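The Sofa Project: Old Linens Get a Second Life at Jastden

If you've been by the Jastden lounge since October, you already know the big blue sofa has a whole new look. For everybody else, come see it! Our home and textiles group has been at it all fall, and I've been dying to write this one up.

It started with a bin. The Kakik thrift room had been setting aside donated linens that were a little too worn or too odd to sell, and when we finally went through them we counted 73 usable pieces. Tablecloths, quilted throws, bed covers, a stack of crib sheets, and a surprising number of things with lace on them. Somebody held one of the quilted ones up against the lounge sofa and that was that. We had a project.

The blue upholstery itself is fine, by the way. It's a good solid sofa and it came to us from the old Orakzai furniture store when they closed their showroom. But it gets sat on from morning to night, and it's a big piece of dark furniture in a room that doesn't get much sun. Loose covers seemed like the way to go. You can pull them off, wash them, swap them around, and put them back in five minutes (ten if you fuss with the corners, and I do fuss with the corners).

We tried 3 different combinations before settling on one. The first was all white and looked like we were about to paint the ceiling. The second was a red plaid that a lot of people loved, but it slid off every time anyone stood up. The third is the keeper: a lilac-pink cloth over the seat with white floral lace along the front, and beige quilted covers with a pink diamond pattern. I was not sure about pink on blue. I am now completely sold on pink on blue!
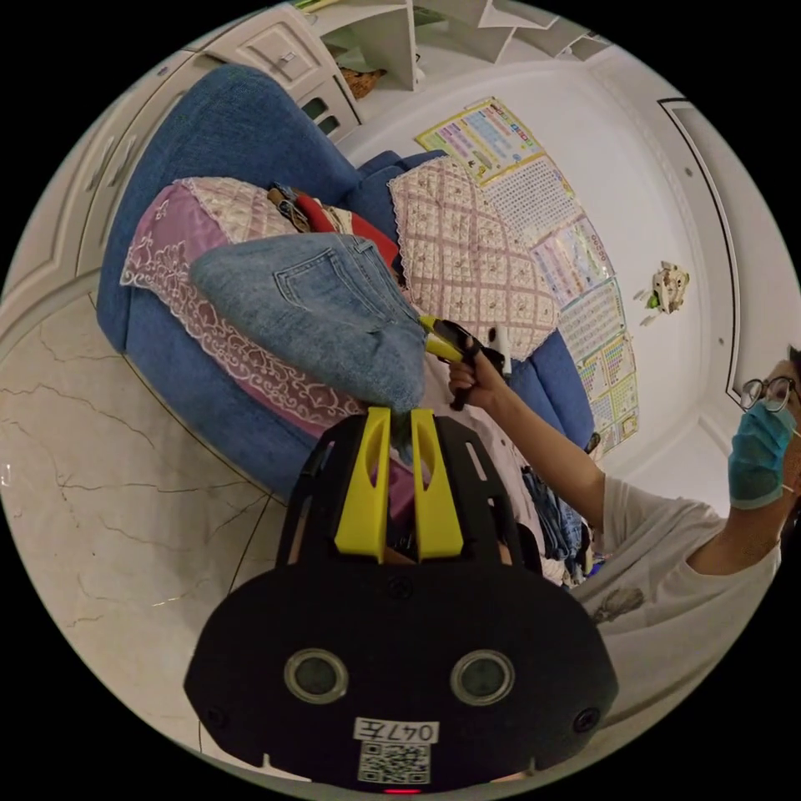
The lounge sofa in its lilac and quilted covers, with a pair of folded jeans on the seat.

A few things we learned, in case you want to try this at home. Quilted covers stay put on a backrest much better than flat cloth does, so save your thin pieces for the seat, where you can tuck them deep into the crease. Wash everything before you measure. We skipped that with one throw and lost almost two inches of length in the dryer, and it now lives on the footstool. If the lace is coming away from the edge, baste it down by hand before it goes anywhere near the washer. And a mesh bag is worth every penny for anything with a scalloped trim.

For washing we've been using the Clonel powder from the supply closet on a cold, gentle cycle, then hanging things over the shower rail upstairs. The quilted pieces take forever to dry. Start them early in the day.

The sofa has also turned into our favorite spot for folding, which I did not see coming. It's wide, it's the right height if you're standing, and you can lay a pair of jeans out flat with plenty of room to spare. We've been sorting the denim pile there before it goes back to the thrift room. My method for jeans: one leg over the other, smooth the seams, tuck in that pointy bit at the seat, then fold up from the hem. They stack beautifully that way and the back pocket ends up where people can see it. I know there are strong feelings about folding in thirds and I'm happy to hear them.

Next up are the two armchairs by the window. They have rounded arms, so we'll need to do some real cutting and pinning, and we could use up to 75 safety pins if you have a jar sitting in a drawer. Odd lengths of cotton lace are welcome too, especially white or cream. Drop them in the basket by the thrift room door any afternoon.

Sewing experience is nice but you really don't need it. If you can thread a needle, or hold one end of a bed cover while another person walks backward with the other end, we'd love to have you. We meet in the lounge at 2 p.m., and there's usually coffee.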